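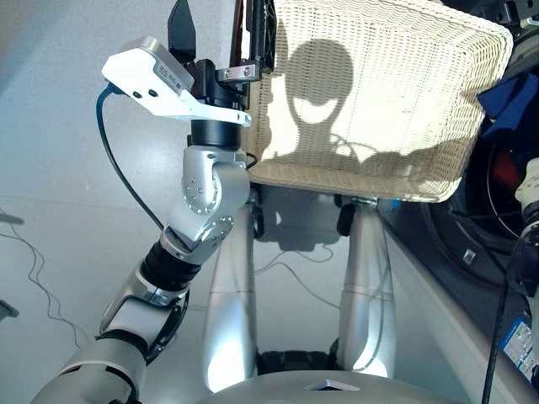 The arm holding up the wicker basket, Drudine open day.

I'll say up front that I am not a robotics person. I fix up old chairs, I own one good drill, and I went to the Drudine open day in Skekcombe on Sunday, July 6, 2025 because it was free and the parking was supposed to be easy (it wasn't, take the bus). So read this as a review by a regular visitor who stood at the rope for a long time and asked a lot of basic questions.

The thing everybody came for was the Perine, their two-armed household helper. Drudine is in an old feed mill, built in 1955 according to the plaque by the stairs, and the demo floor is on the ground level at the back. You get a sticker with a time slot, you wait, and they let in one group at a time. Our slot ran 40 minutes, and I would happily have stayed for double that!

The main job was baskets. Pick one up, hold it high, turn it, put it down somewhere else. Sounds dull, I know, and my sister-in-law wandered off to find coffee before it got going. But I've carried enough wicker in my life to know that it's awkward stuff. It gives when you squeeze it, the rims are never quite even, and if you grab it badly you snap a strand. The Perine takes hold by the near rim, with a dark angular finger and a metal clamp plate, and lifts. I went up afterward and looked closely at one of the baskets that had been through the whole morning, and the rim looked fine to me. A little polished, maybe.

What I liked most is how the arm looks up close. No plastic shell hiding everything. You get the silver joints with all their little screw holes, a ribbed black section at the wrist, and a small sensor box up by the gripper on a white bracket. As somebody who takes things apart, I appreciated that. If a screw works loose you could at least see which one.

Now the gripes. That sensor box has a black cable that loops out to the side and runs down the arm, and every time the arm swung I found myself watching the cable and not the basket. I asked about it and was told it has plenty of slack. Okay, but I would still want it clipped down before it came anywhere near my kitchen, where every drawer handle is a hook. The same goes for the floor. There were thin cables trailing across it in wavy lines, and a demo floor is one thing, but I trip on a phone charger at home.

It's slow, too. Not painfully slow, but you could fold a towel in the time it takes to make up its mind about where the rim is. The second run was better than the first. The third got stuck and a guy had to step in and press something, after which it went fine for the rest of our slot.

Lighting seems to matter more than I expected. The demo area is bright and the baskets were pale, which gave us big hard shadows all over the place, including the robot's own head and shoulders falling right across the wicker. I asked whether that throws it off and got a long answer I followed maybe half of. The short version was "sometimes, less than it did in March."

Upstairs they had a smaller table with the Dauda, a one-armed bench model that sorts bolts. Kids loved it. I gave it 5 minutes and felt I'd seen it, but if you have a workshop you might feel differently. The line for it was shorter, so go there first and get it out of the way.

Practical stuff: entry is free, the guided slot is free, the lemonade is not. There were 34 people in my group by the sign-in sheet and that's too many for one rope, so if you're short, get to the front early. Staff were friendly and didn't try to sell me anything, mostly I think because there's no price yet on the Perine. I asked twice.

Would I have one at home? Not today, with those cables and at that speed. Would I go back for the next open day? Yes, and I'm bringing one of my own baskets, the one with the bad handle, to see if they'll let it have a try.

Four stars out of five for the visit, three for the robot.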